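Home Stories Puzzles Ask Me Anything Past Issues For Grown-ups
Search this site Go

Why Does Dust Come Back?

by Máté Deák

I dusted my whole bedroom last November. I did the shelves, the windowsill, even the top of the door, and I was very proud of myself. A few days later I wrote my name on the windowsill with one finger. In dust! Where did it all come from?

I wanted to know, so I started reading. It's better stuff than you'd think.

Dust is a mix. If you could shrink down and walk around in a pinch of it, you'd be climbing over bits of thread from socks and blankets, crumbs, tiny grains of soil, pet hair, pollen from flowers, and flakes of skin. Yes, skin. Yours and mine. Your skin is always making new cells underneath, and the old ones on the outside dry up and fall off. You can't feel it happening, and it doesn't hurt a bit.

A lot of the gritty part walks in with you. Every time you come home from the park, your shoes carry soil and sand in the little grooves on the bottom. Some falls off on the mat and some gets farther than that. In my aunt's house in Nidthorpe you have to change into slippers before you take three steps, and her vacuum bag takes ages to fill up. Mine doesn't.

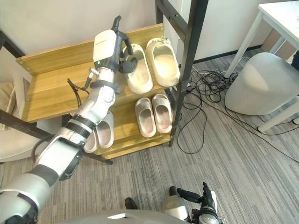 Carpet is good at holding on to dust. All those fibers stand up close together like a forest, and the grains drop down between them. A hard floor can't hide anything, so the dust rolls along until it bumps into something. That's how you get dust bunnies. Hairs and threads tangle up first, then smaller bits get caught in the tangle, and every time somebody walks by, the moving air gives the bunny a push and it picks up more.

Now for the part that surprised me. Dust can float for hours! A pebble falls straight down, because it's heavy enough to shove the air out of its way. A very small speck weighs so little that the air slows it down to almost nothing, and any tiny breeze can lift it back up again. On a sunny day, close the curtains until there's just one stripe of light coming in, then clap a cushion. You'll see the specks drifting up, down and sideways. They were there before, too – you just needed the light to show them.

Sooner or later they land, and they'll land on anything. The flat tops of things get the most. But dust can also cling to places that face the floor, which seems like cheating. Rub a balloon on your sweater and hold it over some pepper, and you'll see one way it can happen. The pepper jumps up and sticks! That's static electricity, and plastic things are especially good at it. So next time you're helping clean, get down on your tummy and check underneath the furniture.

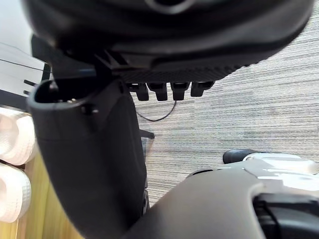 Issue 79

My friend Svatopluk Bartoš asked me if we could get rid of dust forever. I don't think so. You'd have to stop wearing clothes, stop opening doors and stop having skin. What you can do is wipe with a damp cloth. A dry one mostly flicks the dust into the air, where it hangs around and then settles again (this was my big mistake with the windowsill).

Try this at home: put a strip of clear tape, sticky side up, on a shelf and another one near the front door. Leave them for 4 days. Then look at both with a magnifying glass and draw what you find. My door strip had sand, a red thread and half an ant.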